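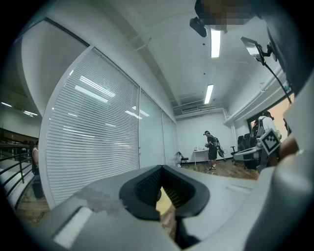 2 min read

Pálfi Beeswax Polish, 1000 ml tin

We have been selling the Pálfi polish since September and I'm still finding new things to rub it on (the back door, the bread board, my aunt's piano stool). It is a soft, buttery wax that goes on with an old cotton cloth and buffs up to a gentle glow, with none of that glassy look you get from the spray cans. The smell is lovely too, a bit like a honey jar left open on a sunny sill!

Noémi Orbán makes it in small batches at her workshop in Ronovness, and she is very particular about her wax. Every tin is poured by hand, so the top may look a little uneven when you open it. Give it a stir if it has been standing in a cold shed.

How to use it: dust the wood first, then take a small dab, less than you think, and work it along the grain. Leave it for around 7 hours, or overnight if that suits you better, and buff with a clean cloth. Bare or very dry wood will drink up the first coat and want another. Please try a hidden spot before you start on anything you're fond of, as pale woods can darken a shade.

Good for: tables, chairs, banisters, picture rails, tool handles.
Not for: floors (far too slippery) or painted furniture.

Sizes: 1000 ml and 2000 ml. The larger tin comes with a cloth, hemmed by Lilla Szénási.

Delivery: three working days in most places, a bit longer to the islands.

If you already use the Bilis wood soap, let the wood dry right through before you wax. Refills are welcome at the shop counter, so do bring your old tin back with its lid.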